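Blocks again

Prindham library has put wooden blocks on its loan list, and the May leaflet says they teach "spatial confidence". I have my doubts. A child stacks them, they fall down, tea is ready.

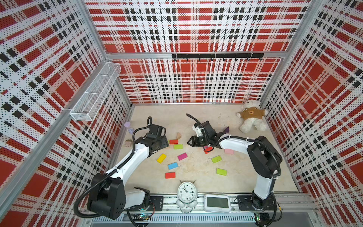
The Vostby set costs 19 pounds to replace if you lose it, a lot for coloured wood. Yellow, pink, green and blue, and the specks and smudges come free.

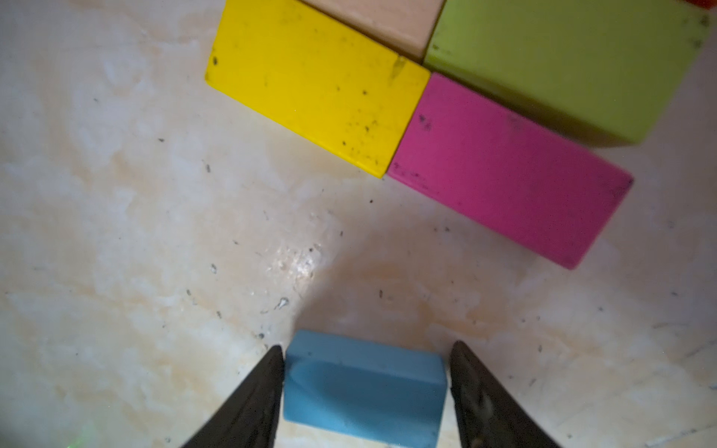

Dewan thinks I'm being mean: her two played with theirs for more than 7 weeks, marks and all, and the telly stayed off.

Fine. I'd still like to see the leaflet's proof.
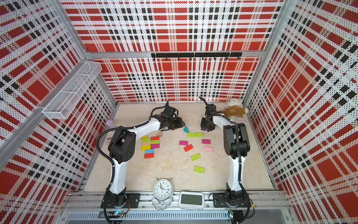 Loans are for three weeks. Wipe them before you bring them back.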